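Plovby Blue Desk Stapler
Office & Desk > Staplers

Hi, Fereshteh here! I pick the desk stuff for Kesine, and I only list things I'd keep next to my own keyboard. I've been using the blue Plovby since September and I still like it, so here goes.

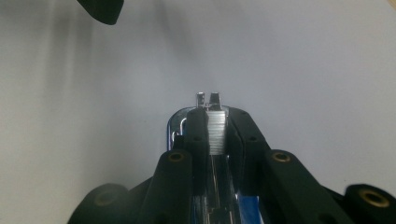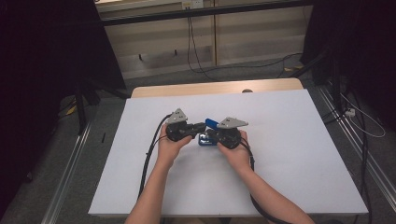
The color is what got me first (glossy blue with shiny chrome - very hard to lose under a pile of mail). Then I started using it every day for packing slips and got attached. It does up to 22 sheets of regular copy paper in one go. I've pushed it past that, and you get bent legs and a bad mood, so please stick to 22.

To load it, lift the top all the way back, drop in a full strip of 100 standard staples and press down until it clicks. If one jams, open it up again, slide the strip back and pick out the bent one with tweezers. Don't bang it on the desk! My coworker Octavio Pereyra did that to our first one and the spring was never the same.

What you get: one stapler and a starter box of 300 staples. Refills are sold separately, and the Bravo ones fit fine too. No heavy-duty staples, they're too tall for the channel.

Shipping is free on orders over $65, otherwise you pay at checkout. Local folks can pick up at our Planodside counter.

Back in stock June 4, 2025. Red is still sold out, sorry - email me and I'll put you on the list.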